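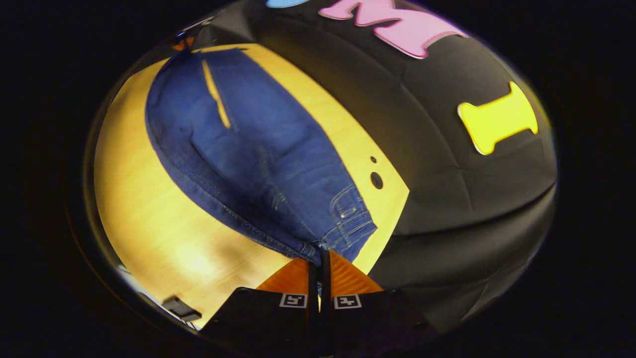
Denim folding, table 2 notes

Home Projects Workshop notebook Suppliers Contact

We use cookies to remember your settings and count visits. Accept / Manage

20 April 2025

Working on the fold for the Trarholm shelves. The shelves are shallower than the ones at Traltmont and the old fold hangs over the front edge. Shelf depth minus the lip gives us less than I wrote down in October. I had measured to the outside of the lip. Corrected on the shelf sheet, old number crossed out.

Jeans only today. Jackets and the heavy work pants get their own page.

Table is the light wood one by the window. It is slicker than the Gulla bench and the denim slides when you press a crease, so a fold that stays square on the bench can drift into a diagonal here. Tried the felt mat under it. The mat holds the cloth but it picks up lint and leaves it on the dark pairs. Mat back in the drawer.

Fold as it stands now:

Lay the jeans face down, legs together, waistband to the right. Pull the seat point in so the side makes one straight line from waist to hem. Smooth from the middle out, flat hand. Bring the hems up toward the waistband and stop 3 fingers short of it. Fold again in the same direction. Turn over so the back pocket is up.

Stopping short matters on this shelf. If the hems go all the way up to the waistband, everything thick ends up at one end (waistband, belt loops, hems) and the stack leans after the fifth or sixth pair. With the gap it sits flatter. I got a stack of 15 to stand without a bookend, and a second stack the same height fell over when I slid it back. The second one had two stretch pairs near the bottom. Stretch pairs should go on top or in their own stack.

Problem I keep running into: the legs separate. You think you have one layer lined up on another and then there is a long gap between them and you can see table through it. Both layers are folded, just not over each other. It happens when I grab only the upper layer to make the second fold. Pinch through everything, down to the tabletop, before lifting.

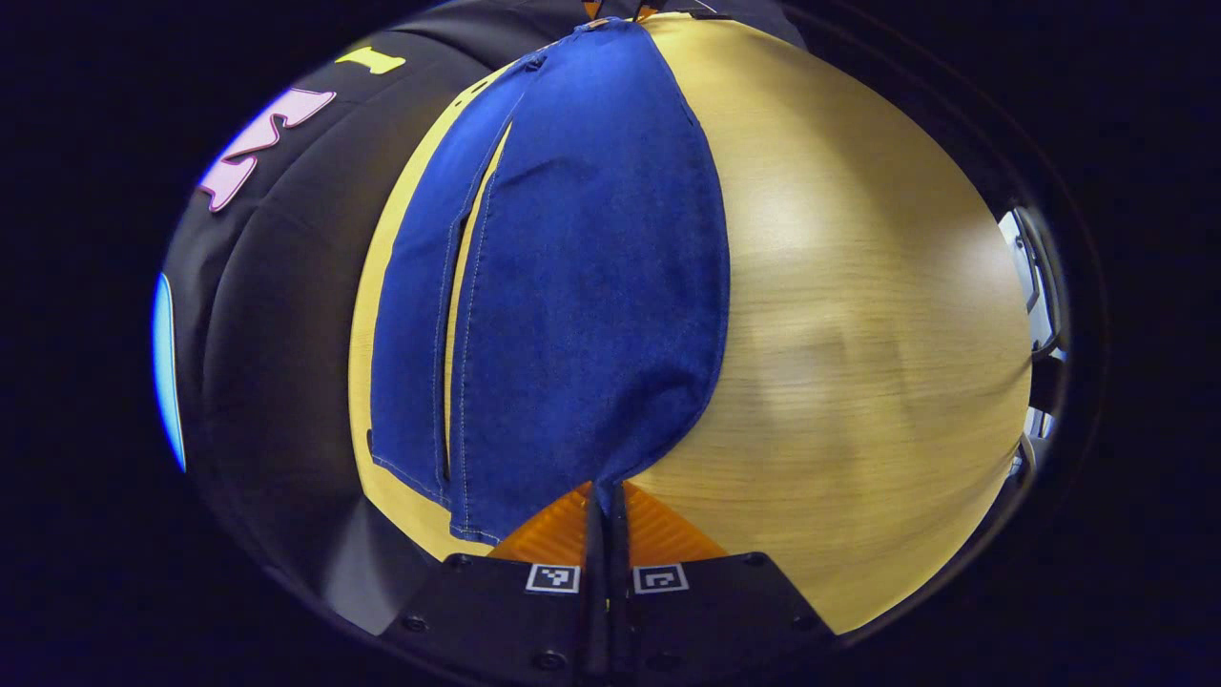 The outer seam is the best thing to line up on. The tan stitching shows well against indigo and you can follow it by eye the whole way down, where the fabric edge itself rolls and fools you. I had been lining up on the edge. Switched to the stitching halfway through the batch and the later ones are visibly straighter.

Faded pairs are softer and take the crease at once. Raw or nearly raw ones spring open. Pressing harder didn't help. Leaving them under a board over lunch did.

Tried the Fröhlich folding board as well, the gray one with hinges. Fine for shirts. For jeans the center panel is too narrow and the waistband catches on the hinge. Also slower than by hand once you have the motion. I don't see a reason to buy a second one. If someone wants it for the shirt table, it is leaning behind the door.

Batch is 193 pairs in total. At the pace I kept today that is more than one person should do standing at this table, which is too low for me. Blocks under the legs next time, the ones from the cutting bench.

Tags: put the size tag on the right back belt loop, hanging toward the front of the shelf. I tried it on the side seam and it disappears into the stack.

To do
- redo the first 5 of the batch, folded before I switched to the seam
- cut a cardboard gauge to shelf depth, mark the 3 finger gap on it
- check whether the Gulla shelves have the same lip
- wipe the table before starting, there was wax on the window end
- ask about boards, we need more than the one if raw pairs keep coming

Long sizes not tested yet. They probably need a third fold, and then the waistband ends up inside and the tag has to move again.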